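Zirville Water District: Backflow Prevention and Cross-Connection FAQ

Applies to all metered customers in Zirville and the Flutmont annex. Irrigation-only accounts should also read the section on seasonal service.

General

What is backflow?

Backflow is the movement of water from a customer's plumbing back into the public main. It has two causes. Backsiphonage occurs when pressure in the main drops below pressure in the building, as during a main break or heavy hydrant use. Backpressure occurs when equipment on the customer side, such as a boiler or booster pump, pushes water at a higher pressure than the main supplies.

What is a cross-connection?

Any point where drinking water piping is joined, or could be joined, to a source of something else. A garden hose left in a bucket of cleaning solution is a cross-connection. So is a sprinkler system with heads at ground level, a chemical feed line on a boiler, and a private well piped to the same house as district water.

Does my property need a backflow assembly?

An assembly is required at any property with one or more of the following:

Underground irrigation
A fire sprinkler system, unless it is a residential flow-through type
A boiler with chemical treatment
An auxiliary water supply, including wells, cisterns and pond pumps, whether or not it is in use
A swimming pool or spa with a direct fill line
Commercial food, medical, dental, laundry or vehicle washing service

A single-family home with none of these does not need an assembly at the meter. Hose bibs still need vacuum breakers under the plumbing code.

Who decides the hazard level?

The district assigns a hazard level after reviewing the survey form or visiting the site. High hazard means the substance could cause illness. Low hazard means it could affect taste, color or odor only. If the survey form is not returned, the property is treated as high hazard until it is.

Assembly types

Which assembly do I need?

High hazard connections require a reduced pressure principle assembly (RP) or an approved air gap. Low hazard connections may use a double check valve assembly (DC). Irrigation systems without chemical injection may use a pressure vacuum breaker (PVB) if it can be mounted above all downstream piping and heads.

Can I use a double check on irrigation with a fertilizer injector?

No. Chemical injection makes the system high hazard. An RP is required, and it must be upstream of the injector.

Can an RP be installed in a pit or below-grade vault?

No. The relief valve on an RP has to discharge to open air. If the vault floods, the relief port is submerged and the assembly no longer protects anything. Existing RP installations below grade must be raised when the assembly is next replaced or when it fails a test, whichever comes first.

Are atmospheric vacuum breakers accepted?

On individual irrigation zones, yes, provided no shutoff valve is installed downstream and the device is not under pressure for more than half of any day. They have no test cocks and are inspected visually.

My contractor installed an assembly with no test cocks. Will it be approved?

No. Assemblies must be on the approved list, installed complete as supplied, and in the orientation for which they were approved. A unit listed for horizontal use fails inspection if it is mounted vertically.

Installation

Do I need a permit?

Yes, for new assemblies, relocations, and replacement with a different type or size. Like-for-like replacement needs only a test report filed by the tester.

What clearances are required?

The assembly must be reachable without a ladder, with enough room on the test cock side for a gauge and hoses. The relief valve on an RP must sit clear of the floor or grade by at least twice the supply pipe diameter, and never less than the minimum in the plumbing code. Covers and enclosures must open fully or lift off.

Does the relief valve need a drain?

Indoors, yes. Size the drain for full discharge of the relief valve. A floor drain that handles the occasional drip will not handle a fouled check. Do not pipe the relief port directly to the drain; leave an air gap.

Will an assembly affect my pressure?

Yes. An RP causes more pressure loss than a DC of the same size. Irrigation designers should use the manufacturer's flow curve. If a building is already marginal on upper floors, have the loss calculated before ordering.

Why did my water heater relief valve start dripping after the assembly went in?

The assembly closed the system. Heated water expands and used to push back into the main; now it cannot. Install a thermal expansion tank on the cold side of the heater and set its air charge to match house pressure.

Testing

How often is testing required?

On installation, once a year after that, and after any repair or relocation. Seasonal irrigation assemblies are tested each spring when they are put back in service. PVBs are tested on the same schedule as other assemblies.

Who can perform the test?

A tester with a current state certification and a gauge calibrated within the past year. The district does not test customer assemblies and does not recommend individual testers. The list of registered testers is available at the Flutmont office.

How long will my water be off?

A typical test takes 20 minutes per assembly. Water is shut off downstream for that period. Buildings that cannot tolerate a shutoff should install two assemblies in parallel. An unprotected bypass is not permitted.

What are the passing values?

On a reduced pressure assembly, the relief valve must open at 2 psi differential or higher, and both checks must close tight. For the remaining assembly types, refer to the test form, which prints the limit beside each entry.

My assembly failed. What happens now?

Repair or replace it and have it retested. Most failures are debris on a check seat and are corrected by cleaning. The tester files both the failed and the passing readings on the same form. Do not discard the first set.

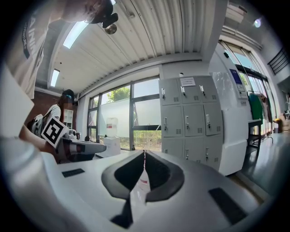
How are test reports submitted?

Through the Ekwueme reporting portal. Testers upload the form directly and the customer receives a confirmation by email. Paper forms are accepted until the end of July and must be legible, signed, and show the assembly serial number. Reports with a serial number that does not match district records are returned to the tester.

I replaced the assembly and the portal still shows the old serial number.

The tester must select "Replacement" as the report type. If "Annual" was selected, the new number is rejected and the old record remains open. Ask the tester to refile.

Seasonal service

How do I protect the assembly from freezing?

Close both shutoff valves, open the test cocks, and drain the body. Leave the shutoff handles at 45 degrees so that water trapped in the ball can drain. Insulated enclosures help in fall and spring but are not enough for an unheated outdoor assembly in January.

Can I remove the assembly for the winter?

Yes, if the supply side is capped. A length of straight pipe in place of the assembly is a violation even when the irrigation controller is off.

I no longer use my irrigation system. Can I stop testing?

Only after the system is physically disconnected. The line must be cut and capped at the tee, and a district inspector must see it before it is buried. A closed valve does not count as a disconnection.

Fees and enforcement

What does the district charge?

Permit review is $100 per assembly. There is no charge for filing an annual test report. Tester fees are set by the tester.

What happens if I miss the test deadline?

A reminder is mailed first, followed by a final notice. If no passing report is on file when the final notice expires, service may be shut off. Restoring service requires a passing report and a $400 reconnection fee. High hazard connections do not receive the first reminder.

Can I get an extension?

Extensions are granted for parts on back order if the tester attaches the order confirmation. They are not granted for an assembly that is discharging continuously.

I rent the property. Who is responsible?

The account holder receives the notices. The property owner is responsible for the assembly. Where these are different parties, the district sends a copy of the final notice to the owner's address of record.

Does the Ustero subdivision follow these rules?

Ustero is served by a master meter with its own RP. Individual lots are still subject to the irrigation and auxiliary supply requirements, and test reports are filed under the lot number instead of an account number.

Office hours for permit drop-off are posted at the Flutmont counter. The counter closes at noon on Friday.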